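Speaker notes: Labeling shared equipment so people can find it
Joanne Nuttall, January 19, 2020

We use cookies to remember your settings. By continuing to browse you agree to our cookie policy. Accept

Opening. Say who I am and that I run the stockroom at Cledent. Thank Siham Hegazy for setting up the session. Ask for hands: who has spent part of a morning looking for an adapter they knew was in the building? Wait for the hands before moving on.

Slide 2. The old system. Every item had a number, and the number was in a spreadsheet that lived on one computer. If you had the item in front of you, you could look it up. If you had the number, you still didn't know which room to go to. Tell the story of the torque wrench and the three drawers. Keep it short.

Slide 3. The new label has two lines. The top line is the plain name people use when they ask for the thing. The second line is the home: room, bench, shelf. Read the sample label aloud, slowly. Mention that we argued over "home" versus "location" and picked "home" for being shorter.

Slide 4. Large items that stay where they are. They get labels too, at eye level on the nearest fixed surface. Same two lines as the small stuff.
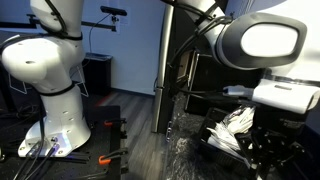

Slide 4: Bench-mounted arm on a breadboard table.

Slide 5. Printing. We tried tape from Wakorex first and went back to paper under a clear cover. The tape curled at the corners on anything round. Pass the two samples along the front row. Get them back before the break.

Slide 6. Checking. Once a month, one person walks one room with the list. Five items, picked at random. If two or more are away from home, do the whole room. In March we plan to try this at the Mokisum site as well, where they share tools across shifts.

If someone asks about barcodes: we may add them later. The label has to be readable without a scanner.

Close. Put the template link back up. Siham has printed copies at the door. Leave five minutes for questions.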